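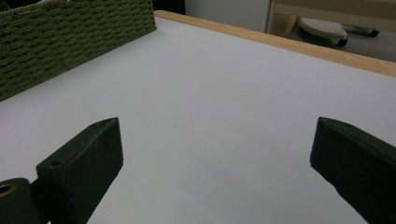 Detecting Idle Segments in Hand-Held Gripper Recordings
Final Project Report
Robot Software Laboratory, Harell Institute

Summary

This report describes Plolteo, a software tool that divides recordings from a hand-held gripper into active and idle segments. The tool was developed over one term for the manipulation group at the Harell Institute. It reads the wrist camera video together with the logged finger opening and marks the stretches in which the gripper is neither moving nor holding anything. These stretches slow down policy training and were previously removed by hand.

Background

The group trains its pick-and-place policies on tabletop demonstrations. A policy trained on unedited recordings tends to pause above the table, as long pauses are common in the data. An earlier script, written for the Bittencourt project, cut any stretch in which the finger opening stayed constant. It also removed slow approaches toward an object, and the trained policy then closed its fingers too early.

Method

Plolteo uses two signals. The first is camera motion, estimated by tracking image features between frames. The region covered by the fingers is masked before tracking, as the fingers stay nearly fixed in the image and would otherwise suggest that the camera is still. The second signal is the finger opening, smoothed with a short median filter.

A segment is marked idle only when both signals remain below their thresholds for 90 consecutive frames. Plain table surfaces required special handling. When too few features are found on the table, the tracker relies on the background beyond its edge, and if that also fails, the frame is labeled "unknown" and left in the recording.

Evaluation

The test set contained 364 recordings, of which 110 were labeled by hand. Two members of the project team labeled each of these separately and settled differences in a joint review. Plolteo agreed with the final labels in most cases. The remaining errors fell mainly at the start of a recording, before the camera exposure had settled. Processing one recording took up to 4 seconds on a laboratory workstation.

Limitations and Further Work

Thresholds were tuned on a single gripper model and should be checked again before other hardware is used. The tool cannot yet identify a pause made while an object is held. Support for the Pletunness log format is incomplete, and files in that format must be converted before processing.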